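25 Sep 2026

Youth jersey run for the Prutside rugby club, continued from last week's pages.

Pressed the second half of the small sizes this morning. Order number is 3094, same as on the ticket taped inside the cabinet door. Total is 34 shirts: 30 for players and the rest for the coaches, adult sizes, which are on a separate ticket line and should be packed separately. The club wants names on the back this time as well as numbers. They did not ask for names last season, so the old layout file is no use except for the crest.

Fabric is the Zeltby mid-weight, navy body, white side panels. It came in a little heavier in the hand than the swatch they sent in spring, but it takes the vinyl fine. I put a test letter on an offcut, left it overnight, then pulled at it with tweezers and stretched it both ways. No lifting at the corners. The white panel is the one to watch. It goes faintly yellow if you leave the press down too long, and it does not come back when it cools. I lost one panel that way on the test piece and nothing since.

Settings I am using are on the card by the press. I have crossed out the old line for this fabric. Please don't go back to it, even though it worked on the black training tops. Those were a different knit.

Notes on the names. Kids' backs are narrow and some of these surnames are long. The club sent a list with everything in capitals and no spaces fixed, so I spent a good hour cleaning it up before cutting anything. "Abdel Rahman" came through as one word. I called the club and they confirmed two words with a space, so it is cut with a space and the file is saved that way. At the normal letter height it ran from armhole seam to armhole seam on a youth small, which looks bad and will crack where the sleeve pulls. I dropped the height on that one and then did not like how it looked next to the short names, so I brought every youth small and youth medium down to match. Larges stay at full height. Looks even when you lay them out in a row.

If a parent asks for the bigger letters, the answer is no on those two sizes. Show them the seam.
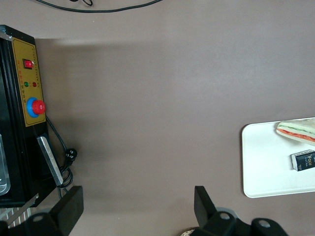

Number placement: top of the number sits three fingers under the bottom of the name on youth sizes and four on adult. I know we are supposed to use the ruler. I made a card template for it today out of the back of a vinyl box and it is quicker than either. It has a notch for the collar seam. Hang it back on the nail when done, the last one got pressed into a hoodie.

The cutter dragged on the number 8 again. Same place every time, the inner curve of the lower loop. Changed the blade and it still did it, so I slowed the speed down and it cut clean. I think the path in the file has doubled points there. Opened it up and deleted what I could see. Recut two 8s at normal speed after that and both were good, but two is not many, so whoever cuts the next set please look at the lower loop before weeding.

Weeding is slow on the names. The hole in the capital A and the R keeps coming up with the waste if you pull straight back. Pull at a low angle and from the bottom of the word. I went through 3 sheets before I got into the habit.

Crest. The club's crest has a very thin ring around the outside that we cannot cut at left-chest size. Last year it was done as embroidery by Clerard and they thickened the ring without telling anyone, and the club was happy with it. I have done the same in vinyl, thickened by a hair, and sent a phone picture over for approval. They said yes by text. I have copied the text into the order folder so there is something in writing.

Clerard also called about the coaches' jackets, which are their job and not ours. They wanted our navy reference so the crest thread matches. Gave them the supplier code off the bolt and cut them a strip of the body fabric to go with the next pickup. Strip is in the envelope on the hook by the door.

Problems so far:

One youth medium came out of the bag with a dropped stitch at the hem. Set aside with blue tape on it. Do not print it. I have asked Zeltby for a replacement and they say it can go in with the October shipment, which is too late for the first match. For now I have moved one from the spares, same size, and marked the spare sheet.

Two names misspelled by the club, caught before cutting. Both fixed in the list. The printed list on the wall is the old one — use the file, or print it again. I meant to do it and ran out of paper.

One crest pressed slightly crooked on a youth large. It leans to the left by maybe the width of a pencil line. I looked at it on a hanger and from across the room and could not see it, then put it on the form and could. Peeled it while warm, cleaned off the glue, pressed a new one on top. There is a very faint outline of the old one if you hold it to the window. I am letting it go but have written the shirt number on the ticket in case they send it back.

Washing test is running at home. One offcut with a name, a number, and a crest, inside out, cold, tumble low, because that is what parents will do whatever the label says. It has been through four times. The edge of the crest ring has gone a bit dull compared with the one I kept here. No peeling. I will bring it in when it has had ten washes and pin both pieces in this book.

Packing. The club asked for each shirt in its own bag with the name showing so the team manager can hand them out at practice. Fold with the back up, sleeves under, name across the top. I did five and timed it and it is not bad once you have the board. Coaches' shirts go in the flat box with tissue. Care cards still need cutting down, the printer put two to a page with the margin on the wrong side. Stack is next to the guillotine.

Left to do on this order: youth large names, all the coaches, the one Abdel Rahman shirt that is waiting on a size change from small to medium (mother asked, club approved, no charge), then packing. The letters for that one are already cut and will do for the medium as they are.

Vinyl stock is getting low on white. There is enough to finish this and not much past it. I have put white and the gold on the order sheet. Gold is not for this job, it is for the netball bibs, and they have not sent their numbers yet.

Press cover sheet is getting brown in the middle. Turned it over for now. New one in the drawer under the mugs.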